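Workshop news: the towel folder in the back bay

If you've come by the Faltdale workshop lately and wondered why there's always terry cloth on the cream table, well, that's the two-armed build that Luzius Zaugg and I have been fussing over since February, and I promised I'd write a few words on how it's getting along. It can manage a folded strip on a good evening — and then it sulks over the very same towel the next day! Luzius has put 58 evenings into the Vevel code (his name for the part that picks where to grab), and I've spent most of mine on cable routing, so please be kind to the cables.

Silver arms, a cream tabletop and a towel or two, as things stand now: 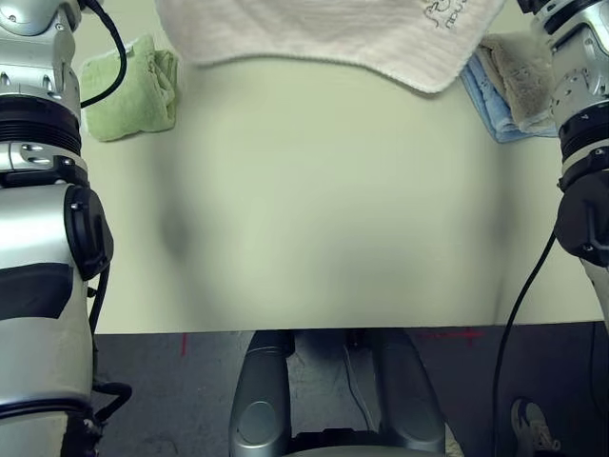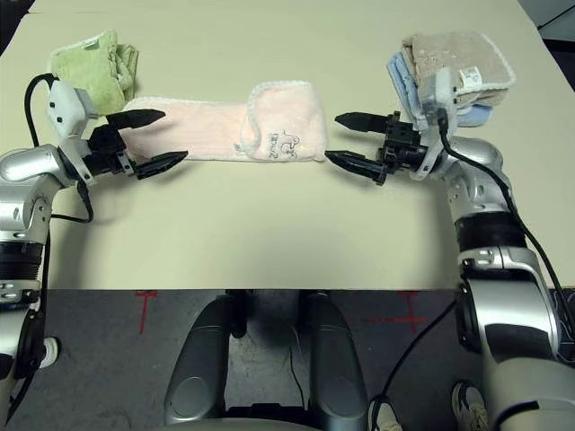
We're slowing the closing speed of the fingers next, and after that I'd love to try bath sheets, though Luzius thinks I'm getting ahead of myself. What we need most is more towels, old and thin ones especially, any color at all. Leave them in the bin by the Hollenstein Street door with your name on a slip if you want them back. And do come in and say hello, we like the company.

— Wendelin Wieser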